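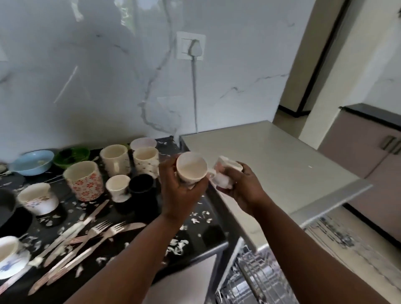
# Loading cups and clearing a black countertop

I wrote this page for my cousins, who moved to a kitchen with a black stone counter and a dishwasher under it. Black stone is beautiful, but it shows everything.

## 1. Bring all the dishes to one side

Put the cups, mugs and bowls on the counter next to the dishwasher before you open it. Then you see what you have, and you can plan the racks.

## 2. Look inside each cup

Turn the cup to the light. Tea leaves a pale brown ring, and the machine does not always remove it. I rub the ring with a little baking soda and a wet finger - five seconds is enough.

## 3. Fill the racks

- Cups and mugs go on the top rack, with the opening down.
- Bowls lean toward the center. Scrape out the food first.
- Forks go in the basket, not too close together.
- A pan with a non-stick coating I wash by hand.

## 4. Collect the dry crumbs and flakes

Do not start with a wet cloth. Small peelings stick to the wet stone and you only push them from one place to another. Sweep them dry with your hand or a soft brush, from the corner to the front edge, and hold a plate under the edge.

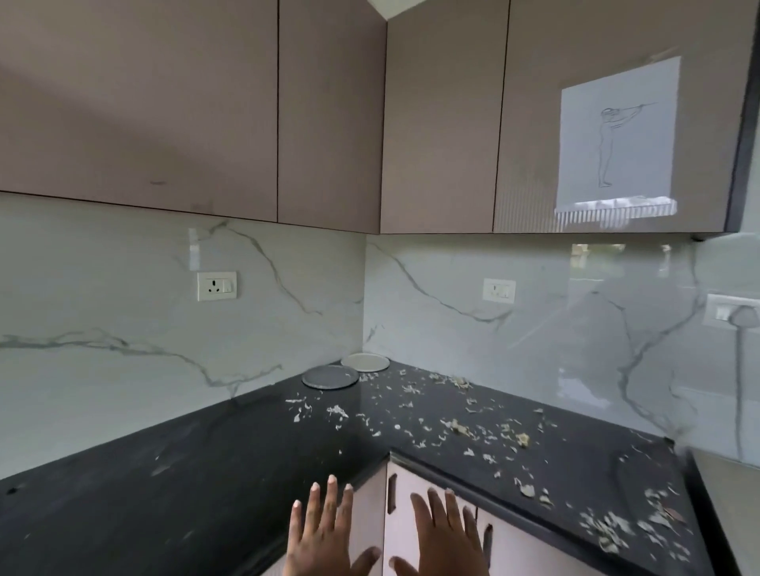
## 5. Wipe two times

First use a damp cloth with one drop of dish soap, then a dry one. My neighbor Leidy Londoño uses a Wello cloth for the second wipe, but an old cotton T-shirt also works well. Lift the plates and wipe under them too.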